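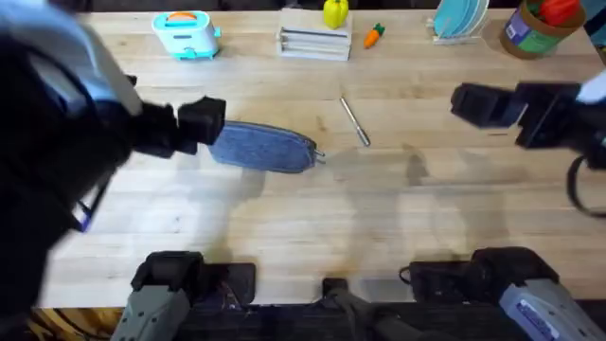 필통 하나 잡는 데 걸린 3월

이번 달은 거의 통째로 그리퍼 제어 코드에 썼다. 왼팔이 청 필통 왼쪽 끝에 손가락을 대고 있는 저 순간, 내 모니터에서는 접촉 추정값 그래프가 슬금슬금 올라가고 있었는데 그걸 보는 게 어찌나 재미있던지!

우리 스택 이름은 Jerkum이다. 처음에는 양팔 궤적 생성기만 있는 작은 저장소였는데, 지금은 인식 노드(Gristley)와 작업 플래너(Martinelli)까지 붙어서 제법 시스템 꼴이 난다. 이름은 전부 Florante Umali가 지었고 나는 포기했다.

펜이 문제였다

필통은 길쭉하고 말랑해서 마스크가 잘 나온다. 나무 상판 위에 파란 천이니 색 대비도 좋다. 그런데 은색 펜은 가늘고 빛을 반사해서 깊이값이 중간중간 뚝뚝 끊긴다. Gristley는 이걸 짧은 막대 두 개로 보고, Martinelli는 또 그걸 믿고 두 번 집을 계획을 세운다. 로그를 읽다가 한참 웃었다.

고친 방법은 의외로 소박하다. 깊이값을 바로 쓰지 않고 컬러 영상에서 주축을 먼저 구한 다음, 그 축을 따라 상판 평면에 투영한다. 끊긴 조각도 축 방향이 거의 같으면 한 물체로 합친다. 재생 테스트용으로 모아 둔 프레임 3000장에 다시 돌려 보니 펜이 둘로 갈라지는 경우가 싹 사라졌다. 팔 그림자가 상판에 길게 깔린 프레임에서도 멀쩡했다. (이게 제일 기뻤다.)

대기하는 팔도 계획에 넣기

왼팔이 필통을 다루는 동안 오른팔은 상판 위에 떠서 기다린다. 예전 플래너는 기다리는 팔을 고정된 장애물로만 취급했다. 그래서 왼팔이 끝난 뒤에야 오른팔 경로를 처음부터 계산했고, 그 사이 700밀리초가 그냥 날아갔다. 이제는 왼팔이 움직이는 동안 오른팔 경로를 미리 풀어 두고, 왼팔의 예상 점유 영역이 바뀌면 뒷부분만 다시 푼다. Pacita Bautista가 리뷰에서 "취소 처리부터 보여 줘"라고 해서 그 부분만 세 번을 갈아엎었는데, 덕분에 코드가 훨씬 짧아졌다.

뒤쪽에 줄지어 있는 장난감 토스터, 노란 피망, 당근, 접시꽂이는 지금 작업에서는 전부 충돌 회피 대상이다. 접시꽂이처럼 얇은 판이 여러 장 서 있는 물체는 복셀로 바꾸면 꽤 뚱뚱해져서, 우선은 상자 하나로 덮어 두었다. 거칠지만 빠르다.

아직 남은 것

필통 지퍼 고리 인식은 손도 못 댔다. 작은 금속이라 펜과 비슷한 문제가 또 나올 것 같고, 이번에는 주축이라고 할 만한 것도 없다. 이슈 2169번에 생각나는 방법을 적어 두었으니 비슷한 걸 해 본 분은 댓글로 알려 주시면 정말 좋겠다. 로그 뷰어 Zillenitz 얘기도 쓰고 싶은데 길어져서 다음 글로 넘긴다. 타임라인을 양팔로 나눠 보는 기능이 이제 막 돌아가기 시작했다!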